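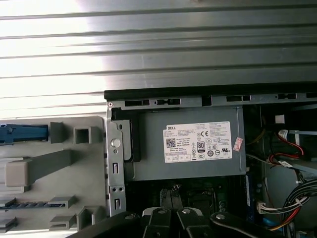
Kapitel 14
Das Innere des Rechners: Gehäuse, Netzteil, Laufwerke

Wer einen Rechner zum ersten Mal öffnet, ist meistens enttäuscht. Man hat mit dem Gerät Steuererklärungen verfasst, Urlaubsbilder verloren und halbe Nächte verbracht, und dann liegt da ein Blechkasten mit Löchern. Ein beträchtlicher Teil des Inhalts ist Luft. Der Rest besteht aus Baugruppen, von denen sich die größte, das Netzteil, äußerlich kaum von einer Keksdose unterscheidet.

In den vorangegangenen Kapiteln haben Sie den Rechner von seiner vornehmen Seite kennengelernt, als Folge von Befehlen und Zuständen. Jetzt wird geschraubt. Die Lehrwerkstatt der Firma Itar setzt für diesen ersten Ausbau 40 Minuten an, einschließlich der Zeit, in der eine Schraube gesucht wird. Die Schraube findet sich in der Regel unter dem Schuh.

14.1 Was Sie nach diesem Kapitel können

Sie benennen die Baugruppen eines Desktop-Rechners, ohne dabei »das Ding da« zu sagen.
Sie lesen das Typenschild eines Netzteils und wissen, welche Angaben für Sie von Belang sind.
Sie bauen ein Laufwerk mitsamt Träger aus und wieder ein.
Sie schließen das Gehäuse, und es bleibt kein Teil übrig.

14.2 Kunststoff, der mitdenkt

Festplatten wurden lange Zeit fest verschraubt, gern an Stellen, die nur ein Kind mit sehr dünnen Fingern erreicht. Irgendwann hatte ein Konstrukteur Mitleid und erfand den Laufwerksträger: einen Rahmen aus Kunststoff, der die Platte hält und sich mit ihr zusammen aus dem Gehäuse nehmen lässt. Auffällige Farben sind dabei durchaus üblich. Bei vielen Herstellern heißt eine solche Farbe: Hier darf angefasst werden. Verlassen Sie sich trotzdem zuerst auf das Handbuch.
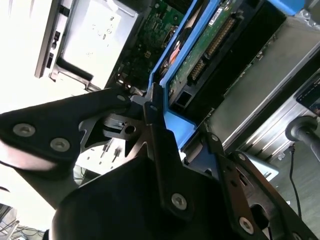

Bevor Sie am Träger ziehen, lösen Sie Daten- und Stromkabel, und zwar am Stecker. Der Träger darf sich beim Herausnehmen ein wenig biegen, die Platine der Festplatte darf es nicht. Fassen Sie das Laufwerk an den Seitenkanten und lassen Sie die Kontakte in Ruhe.

14.3 Das Netzteil und seine Aufkleber

Kein Bauteil im Rechner ist so gründlich beschriftet wie das Netzteil, und keines wird so selten gelesen. Zwischen Prüfzeichen und Kleingedrucktem stehen die Angaben, die Sie brauchen: Eingangsspannung, Ausgangsspannungen, Höchstströme. Das Zeichen »80 PLUS« betrifft den Wirkungsgrad und wird von Anfängern gelegentlich für die Leistung in Watt gehalten. Eine Übersicht der gängigen Zeichen steht auf Seite 421.

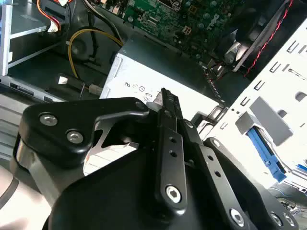 Abb. 14.2 Netzteil mit Prüfzeichen, darüber die Hauptplatine

Das Netzteil selbst wird in diesem Buch niemals geöffnet. Seine Kondensatoren können auch nach dem Ziehen des Netzsteckers noch Ladung halten und machen beim Entladen keinen Unterschied zwischen Lehrenden und Lernenden. Ein defektes Netzteil wird als Ganzes getauscht.

Aufgabe zum Einstieg: Schalten Sie Ihren Übungsrechner aus, ziehen Sie den Netzstecker und öffnen Sie das Gehäuse. Schreiben Sie die Nennspannungen vom Typenschild ab. Mit Abschnitt 14.4 geht es weiter, sobald die Liste vollständig ist.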